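Iretti Basket Care and Repair: Frequently Asked Questions
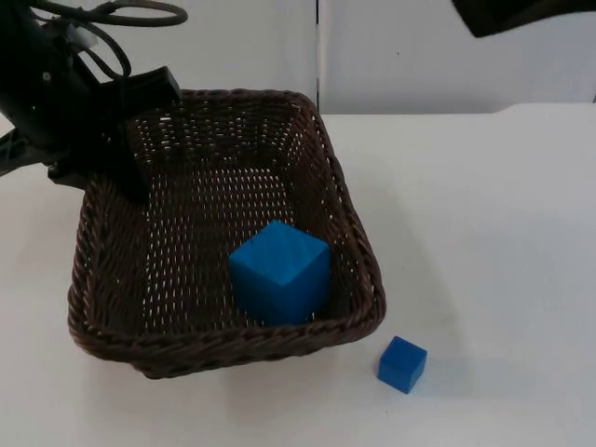 Dark brown woven wicker basket on a white tabletop.

What is the difference between wicker and rattan?
Wicker is a method of weaving. Rattan is a plant, one of several materials used to make wicker. Willow, reed, seagrass and paper cord are also common. If you are unsure what your basket is made of, send a close photo of a broken end with your repair request.

How often should I clean a basket?
Dust it once a month with a soft brush. Wash it only when it is soiled.

Can I wash it with water?
Willow, rattan and reed: yes. Use lukewarm water with a few drops of dish soap, wipe with the weave, and rinse with a damp cloth. Do not soak. Paper cord and seagrass should be cleaned dry.

How long does drying take?
Allow a full day in a shaded place with moving air. Do not use a hair dryer or set the basket on a radiator. Fast drying splits the strands.

What humidity is best for storage?
Keep the room at or near 50 percent relative humidity. Above 82 percent, mold can form on unfinished willow.

How do I remove mold?
Brush it off outdoors, then wipe with equal parts white vinegar and water. Dry fully before use. If the stain stays after two treatments, the strand has usually been damaged and should be replaced.

Can a single broken strand be replaced?
Yes, if the stakes on both sides are sound. Order repair kit 504 for round reed or kit 851 for flat reed. Both kits include a bodkin and instructions.

Do you repair rims and handles?
Rims, yes. Handles are repaired only where the original fixing holes are intact. Aušra Kivi handles rim estimates; Priit Bite handles everything else.

Will the new strands match the old color?
Not at first. Undyed reed darkens with light over several months. Dyed strands can be matched from a sample at least two inches long.

Do you accept baskets with liners?
Remove the liner before shipping. Liners are not cleaned or returned.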